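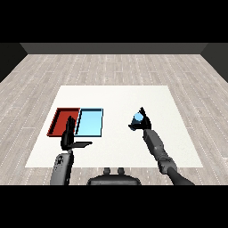 4. Setting up a petition

Read section 3 before you begin. You need an organizer account in Sitell and the name of the public body that will receive the petition. If your group already has a campaign page, log in with the same account.

4.1 Create the petition

1. Open the Campaigns tab and select New petition.
2. Type the name of the public body in the Addressed to field. Use its full legal name. "City hall" is not accepted by most clerks.
3. Enter a title of no more than 100 characters.
4. Enter the demand in the Text field. The limit is 3000 characters, including spaces. Put the site, permit or bylaw number in the first paragraph if you have one.
5. Select Save draft.

Note: Signers see the title and the first paragraph on a phone. The rest opens when they tap Read all.

4.2 Choose who can sign

1. Open Eligibility.
2. Select Residents only, Registered voters or Anyone.
3. If you chose Residents only, select the wards from the list. Hold Shift to select several in a row.
4. For Registered voters, upload the voter file you received from the election office. The file must be in CSV format and no larger than 512 MB.

Caution: Do not change the eligibility setting after the petition is open. Signatures already collected under the old setting are moved to Unverified and have to be checked one at a time.

4.3 Add the sponsors

Each petition needs a lead sponsor and at least one alternate. The alternate receives the clerk's letters if the lead sponsor steps down.

1. Open Sponsors and select Add.
2. Enter the name and mailing address as they appear on the voter roll.
3. Select Send request. The sponsor has 17 days to accept. After that the request expires and you must send a new one.

In the Costigan quarry petition used for the sample screens, the lead sponsor is Ngaio Ormsby and the alternate is Tane Hapeta.

4.4 Print paper sheets

1. Open Print and choose Letter or Legal.
2. Enter the number of sheets. Every sheet gets its own serial number.
3. Print on one side only – many clerks reject sheets with signatures on the back.
4. Keep spoiled sheets. Mark them VOID and hand them in with the others.

Note: Sheets printed before January 22, 2023 carry the old header and cannot be scanned. Enter those signatures by hand (see 6.2).

4.5 Open the petition

1. Check the draft against the list in Appendix B.
2. Select Open and confirm with your password.
3. Write down the reference number. The clerk will ask for it.

The text is locked once the petition is open. To fix a mistake in the wording, close the petition and start again from 4.1.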